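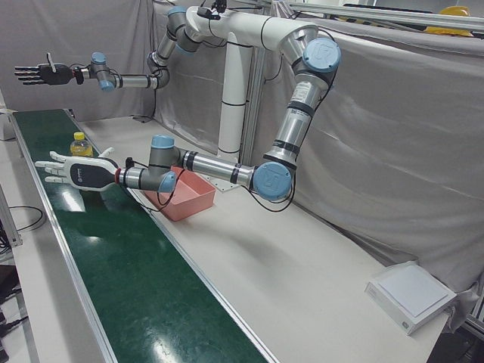
Small workshop, long belt: tips for keeping the work area in order

A conveyor belt in a workshop is like a kitchen counter. If you leave it alone for one week, it becomes a place where everything is put down. I keep a small packing and sorting shop in Sturnier, and I wrote these tips first for my own wall. Later I was asked for a copy by the people of the shop next door, so now they are on this page.

Cleaning the belt

Switch off the power and take out the plug before you touch the belt with a cloth. I wipe ours with warm water and a few drops of dish soap, from one end to the other. Do not pour the water on the belt. Wring the cloth well, wipe, then go over it with a dry one. A green belt hides dust quite well but shows glue very clearly. For dry glue use a plastic scraper, the kind for stove tops. A metal one will cut the surface, and a cut only becomes longer with time.

Check the edges every 2 weeks. If you see small threads, cut them short with scissors and never pull them.

The white table

White table tops are good for finding small screws and bad for everything else. Pencil marks go away with an eraser. For black rubber marks I use baking soda on a damp sponge, and I rub softly. Try it in a corner first.

I do not let cups stand on the table. We have a shelf for cups beside the door, 33 inches from the floor, and this is low enough that everybody uses it.

Cables

Loose cables are the thing that I fight with most. What works for us:

Use hook-and-loop straps, and keep the plastic zip ties for cables which will never move again.

Where a part moves, leave the cable some slack. Bend the part by hand as far as it goes, with the power off, and look if the cable becomes tight.

Write a label at both ends. One end is not enough when you are under the table with a flashlight.

I buy the straps from Villalobos in packs of 22. They hold well, but the gray ones collect lint, so take the black.

Curtains in a workshop

Many people find it strange to hang fabric where there is work. I like it. Gray curtains make the room quieter, and they cover the shelves where I keep boxes I did not sort yet. Shake them outside in August when the air is dry, and vacuum them with the brush head in the other months. The hem should stay 6 inches over the floor, or it will sweep up every piece of tape. Keep the fabric well away from anything that turns.

Before you go home

Clear the belt completely. Put the tools back, also the ones you will need in the morning. Empty the small bin, sweep under the table, and turn off the power strip last.

Tips from Stusteo, workshop pages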